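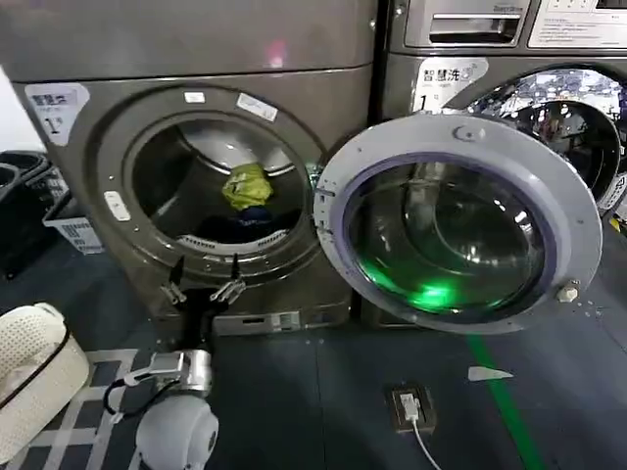
1. What we set out to do

Our group project was to get a robot arm to take laundry out of a washing machine, carry it to a dryer and put it in. We called the system Nalto, after losing a vote in which every other name was worse. The group was Remo Rainer (grasping), Jolien Smits (vision), Ro-un Lim (arm control and safety) and me, Frauke Seidel (everything that had no owner, including this report). Helmut Ehlers supervised and signed for the breakages.

The proposal promised a full load, unattended, by the end of November. We managed single items, very much attended. This report is mostly about why, and in particular about the fault we came to call the Galindo stop, after the lab room where it first happened.

2. The fault

Getting a T-shirt out of the drum is a reach, a pinch and a retreat. The reach worked from the second week. The pinch worked once Jolien had taught the vision code that a dark garment at the bottom of a steel drum is not a hole. The retreat is where things went wrong.

On the bad run the fingers closed on the cloth and, as we later worked out, on a fold of the rubber seal as well. The arm pulled. The force at the wrist climbed, as it should when something is stuck, and the limit was supposed to stop the arm. It did not. Ro-un hit the emergency stop by hand, by which time the door seal had come out of its groove and the arm had leaned on the open door hard enough to bend a hinge screw.

No one was hurt. Everybody had been standing behind the line, apart from my coffee.

3. What caused it

We spent two days blaming the gripper, because it was nearest. The log cleared it. Three things had lined up:

The force limit was set in the wrong place. Remo had set it to 40 newtons in the grasping code, but the arm controller, Sisier, keeps its own limit and listens to that one only. Sisier's was still at the factory value.

Our filter was slow. We averaged the wrist readings over 456 samples to get rid of noise. It got rid of the noise and also of most of the warning.

The check ran at the wrong moment. It compared forces before the lift and after the lift. During the lift, when all the interesting things happen, it was having a rest.

Any one of these would have been caught by a test with a fixed load. We had such a test in the plan. It was marked "if time".

4. What we changed

There is now one limit, stored in one file, and both programs refuse to start if they disagree about it. The average is taken over 8 samples. The check runs all the way through the lift, and when it trips, the arm opens its fingers first and stops second. We argued about that order for an entire afternoon. Ro-un's view was that an arm which stops while still holding a seal has only half stopped, and she was right.

Before touching a machine again we ran the lift against a strap tied to a table leg. It tripped every time. The table moved slightly, which we have noted as a separate issue.

5. The dryer side

We then went back to the dryer, which we had treated as the easy half. Loading is kinder than unloading, as letting go is most of the job, but the rim of the opening is just as good at catching a finger. We put in a waiting position in front of the opening, where the arm has to pause with its fingers open and re-check the door before going further.

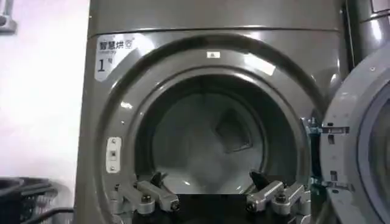
Figure 2. Gripper open at the lower rim of the dryer drum, door swung out to the right.

Shiny metal remains a nuisance. The ceiling lights streak across the front of the machine, and the vision code has more than once taken a reflection for an edge. Jolien's fix is to ignore anything that shifts when the arm does and shouldn't. It works well in the evenings and less well at noon.

6. What is left

The full load is still out of reach, and socks are beyond us. The log now writes 4000 lines per run, of which we read the last few. We would advise next year's group to start with the strap and the table leg, and to ask Mr Ehlers about the hinge screws before he asks them. The spares are in the drawer marked Genesia, which is the name of a project that ended before ours and never emptied it.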